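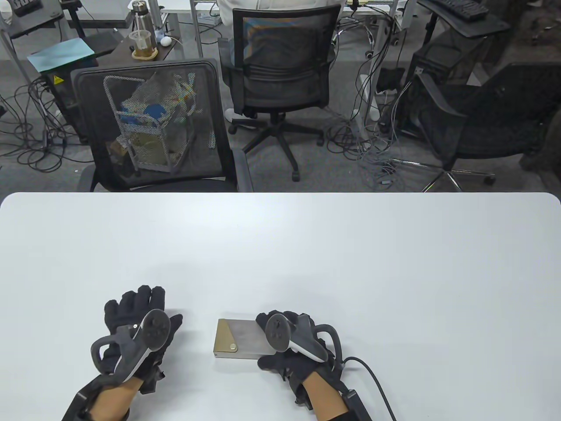 Hoton Office, Workplace Support Team

Set-up guide for the shared white table
Section 2. Preparing the table and the seats

This section is for everyone who takes a place at the shared table in the Hoton office. Please read it fully one time before you start. The table number is 2679 and you should write it in each request to us. Last change: 8 Feb 2022, by Vilmos Borbély.

2.1 Clearing the surface

1. Take all personal objects from the white table. Papers and cards go into your own folder. Cloths go into the wire basket cart.
2. Wipe the top with a soft damp cloth, from the middle to the rounded edge. Then dry it with a second cloth.
3. Look along the rounded edge with the light behind you. Small scratches are better visible in this way. Report them to Aranka Kerekes.

Note: The Julska cleaner is enough for normal marks. Do not use it on the dark wooden desk. For that desk we have the Deák wax, and it must be applied very thin.

CAUTION: Do not use a scouring pad on the white surface. The shine will not come back.

2.2 Placing the chairs

1. Put one mesh chair at the long side of the table. Leave enough space behind it so that a colleague can pass.
2. Turn the chair one time completely. All casters must move freely on the carpet. If one of them stops, turn the chair on its side and remove the fibers.
3. Set the height when you are sitting. Your forearms should lie flat on the table and your shoulders should stay low.
4. Do not hang heavy coats or bags on the mesh backrest. Bags can go into the cart.

Note: When you move a chair near the computer tower, lift it a little. The tower stands on the carpet level and a chair base can easily hit it.

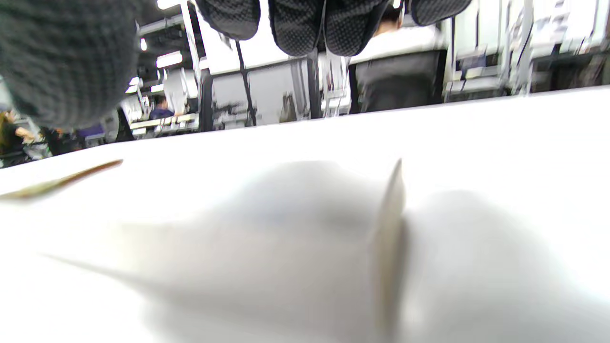
2.3 Papers and small things

1. Keep only the sheets which you need for the present work.
2. Lay cards and stiff sheets flat. When they stay near the far edge, they fall behind the table and we find them only in April, at the big cleaning.
3. Crumpled paper goes to the paper bin before you leave your seat.

2.4 Drinks and jars

1. Bottles must have a lid. Close it after each drink.
2. Glass jars stand on a coaster, always on the wooden desk and never on the white table.
3. If something is spilled, first lift the cables, then wipe.

CAUTION: Equipment boxes with a yellow warning label must not be used as a shelf for cups or papers.

2.5 When you finish

Push the chairs back to the table. Bring the cart to its place and check that nothing hangs out between the wires. For missing supplies call Hirkach, extension 1375, and tell them the table number.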